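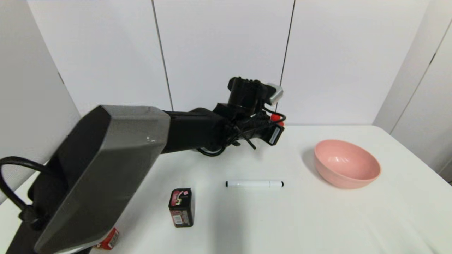

Fongchan Kongkaew

Search this site Go

Robots get things wrong too, and I should know, I work with one! Ours at Hindemmont has a long black arm with a gripper on the end, and its job is tidying. It picks small things up off a white table and pops them into a pink bowl. Easy for you. Not so easy for an arm.

One morning in January it went for a battery, one of those chunky block ones, and it just kept squeezing. I shouted "Stop!" (robots don't care about shouting) and then I hit the big red stop button, which they do care about.

So what went wrong? Look at the thin black cables dangling by the gripper. Messages travel along cables like those. One message says "I'm touching something now, you can stop closing." Inside one of ours a tiny wire had snapped, after being bent back and forth over and over, like when you wiggle a paper clip until it breaks. The message never got through. The arm thought it was holding nothing at all, so it squeezed harder!

Squashing a marker pen would be a bit sad. Squashing a battery is dangerous, as it can get very hot or leak nasty stuff. Never do it yourself, please.

My friend Sakda Nuchit fitted a new cable and added a rule to the robot's program: if no message comes, let go and wait for a person. Then we made it practise 70 times with a soft sponge. It dropped the sponge 13 times, but it didn't squeeze too hard once, and I was so pleased I bought us both a bun.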